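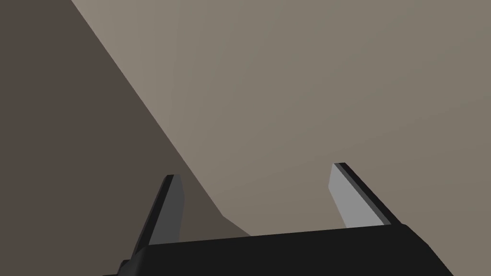
**Lundbridge Community Theater – backstage walk-through, January**

Walked by: Shahla Fallahi, with Saeed Soltani on the fly rail
Marks: OK / FIX / WATCH

**Stage floor and wings**

- [x] Deck screws flush, no lifted edges – OK. The new masking is a huge improvement, you can cross from left to right in blackout without catching a toe!
- [x] Glow tape on all stair edges – OK
- [ ] Stage left crossover clear – FIX. Flats from the Dodon set are leaning two deep by the fire door. They need to be in the dock before tech.

**Rigging**

- [x] Rope locks hold on every line set – OK
- [ ] Line set 5 – WATCH. Saeed feels a slight drag near the top of travel. Keep it for soft goods only until Petridis comes out to look at the head block.
- [x] Safety cables on all hung lights – OK. Every single one, and the electrics crew deserves a cake for it.
- [x] Arbor loads match the posted card – OK (card rewritten, old one thrown out)

**Electrical**

- [x] Dimmer room door closes and latches – OK
- [ ] Cable ramp at the pit – FIX. One hinge pin missing. Spare ramps are in the trap room, use one of those for now.
- [x] No power strips plugged into power strips – OK. First time I've been able to tick this!
- [x] 2000 W units kept clear of the borders – OK, good gap all along

**Fire and exits**

- [x] Extinguisher tags current – OK
- [x] Exit signs lit on battery test – OK, full 10 minutes
- [ ] Fire curtain release – WATCH. Works, but the sign has faded. Saeed is making a new one in red and white.

**Shop**

- [x] Saw guard in place – OK
- [ ] Eye wash bottle – FIX, expired. Replacement goes on the Zornadach order.

Recheck the FIX items before the 6 p.m. crew call – Shahla has the clipboard.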